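Shop Tips: Good Habits Around a Small Robot Arm

A small arm that picks and places parts is a handy thing in a home or school shop, and it needs house rules the same as a table saw does. These are the ones we use at Plarnedis. Araceli Hinojosa wrote the first version and the rest of us have been adding to it since February.

Before you switch on

Read the maker's manual for your arm and keep a printed copy in the shop. If a rule here disagrees with the manual, follow the manual.

Know how far the arm can reach in every direction, then mark that circle on the floor with tape. Stools, bags and coffee stay outside the tape.

Put the stop button where you can hit it without leaning over the table. Press it once at the start of each day and check that the arm stops. If it doesn't, unplug the arm and leave a note on it.

Tie back long hair. Take off lanyards, rings and loose gloves.

Setting up the table

Clear off everything that isn't part of the job. A stray screw under a block is enough to tip it.

Check that the table doesn't rock. Gumaro Jaramillo puts a level on ours, but pushing down on the rim with your palm will do.

Run cables along the floor away from where you walk. Leave enough slack for the arm's full swing and tape down the rest.

Running a new program

First run is always at the lowest speed, with one person on the stop button and no one else inside the tape.

Use light practice parts before real ones. Printed plastic cubes are good — they are cheap, and different colors make it easy to see which one went where.

For stacking, bring the top part straight down over the lower one. Let the gripper open fully before the arm lifts away. Keep the spare parts far enough from the stack that the fingers have room on both sides.
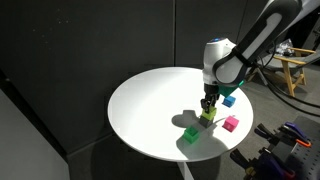

Hands and the gripper

Never reach in to straighten a part while the arm is powered to move. Stop it, fix the part, step back, start again.

Don't hand parts to the gripper. Set them on the table and let it pick them up.

A gripper may drop its part when the power goes, so keep your feet and fingers out from under it.

Upkeep

Wipe the fingertips every 6 sessions and look for cracks while you're there. Check the gripper screws every 24 hours of running time. At 200 hours, do a full check of cables and mounts with 2 people and write both names in the log.

Last revised Wed 23 October. Send changes to Uriel Magaña.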